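Akix Slate 36 Audio Logger for Ad Monitoring

Part no. AK-S36
Supplied by Goso Broadcast Supply
Price: $3090 excluding tax and shipping
Availability: built to order, current batch ships in September

Overview

The Slate 36 is a rack-mounted logger for agencies, broadcasters and in-store radio operators who need proof that a commercial ran, on which channel, and at what time. It records up to 36 audio channels at once, compares each one with a library of reference spots, and writes an airplay log that can be matched against the booking schedule.

The unit works from audio only. It doesn't need a watermark in the spot and doesn't need access to the station's playout system. Reference spots are loaded as WAV, FLAC or MP3 files. A new spot becomes searchable as soon as its fingerprint has been built, and the past recordings held on the unit can be searched again for it.

Matching

Spots from 5 seconds up are supported. Shorter idents can be loaded but are reported in a separate list, which should be checked by ear before it is sent to a client. Music beds shared between two spots are a common source of double entries. Where two references have the same bed and different voice tracks, load both and mark them as a pair. The matcher then scores the voice section separately and reports one result.

Cut-downs are treated as separate references. A 15-second edit taken from a 30-second spot will otherwise be logged as a partial play of the longer one. Partial plays are kept in the log with start offset, length and score, and are excluded from the totals unless the operator includes them.

Spots that have been sped up by a station are matched within 4 percent of original speed. Beyond that they fall to the review list.

Inputs

Input cards are ordered separately from the chassis. Three card slots are provided, and each slot handles 12 channels. Cards may be mixed.

AK-C12A: 12 balanced analog inputs on D-sub
AK-C12D: 12 digital inputs, AES3, on D-sub
AK-C12N: 12 network stream inputs, Icecast and HLS

The network card decodes MP3, AAC and Ogg streams. Stations that insert different ads by listener location will return the ads served to the address of the unit. For regional campaigns, place a unit in each region or route the stream through a connection in that region.

Reports

Logs are exported as CSV, XLSX or PDF. Each line carries channel, spot title, client code, start time, duration, match score and a link to a clip of the recording. Clips run from 10 seconds before the spot to 10 seconds after it, so that neighboring ads can be heard. This is of use when a contract bars a competing brand from the same break.

Schedules can be imported from CSV. The unit marks each booked spot as aired, aired outside window, partial or missing. The window is set per campaign and defaults to 5 minutes either side of the booked time. Make-goods have to be entered by hand and take the booking number of the spot they replace, with an M added at the end.

A direct link to Pivlow billing is included. It sends confirmed airings only. Version 2 and later of the Pivlow connector is required, and the campaign codes in both systems must be identical, including upper and lower case.

Specifications

Channels: 36 maximum
Sample rate: 48 kHz, 16 bit, for recording
Matching rate: 8 kHz mono, internal
Reference library: 69 active campaigns, no limit on spots per campaign
Storage: two 8 TB drives, mirrored
Retention: 239 days with all channels in use, recorded as AAC at 96 kbps
Clock: NTP, two servers
Network: two RJ45 ports, 1 Gb
Power: dual supply, 100 to 240 V
Height: 2U
Noise: suitable for a machine room; not for use in a studio or open office 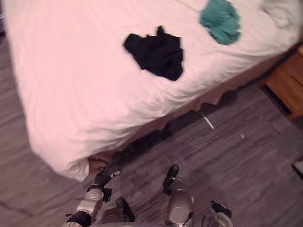 When retention is reached, the oldest hour is deleted first on every channel. Clips attached to a report are stored apart from the main recording and aren't deleted until the campaign is closed. An operator who expects a billing dispute should leave the campaign open or export the clips.

Campaigns over the active limit can be archived. An archived campaign keeps its logs and clips but isn't matched against new audio. Bringing one back takes a few minutes per spot.

In the box

Chassis with two power supplies, rail kit, two power cords, printed quick start sheet, license key on card. Input cards, breakout cables and drives beyond the first pair are not included.

Installation notes

Set the clock servers before the first recording. Changing them later leaves a gap or an overlap in the log at the moment of the change. Analog inputs should peak at -6 dBFS. Matching still works at much lower levels, but the exported clips will be quiet.

The web interface is reached on port 8443. Four user roles are available: admin, operator, report only, client. The client role sees its own campaigns and can't play audio from any other part of the day.

Warranty and service

Two years, return to base. Units sold in Southeast Asia are serviced by Srithong; all others come back to Goso. Firmware updates are free during the warranty period. Remove the input cards before shipping and keep them in their own sleeves.

Related items

AK-S12, single-slot version, 12 channels, 1U
AK-BX12, breakout cable, D-sub to 12 XLR
AK-DR8, spare drive on caddy
AK-LC, extra campaign license, sold in packs of ten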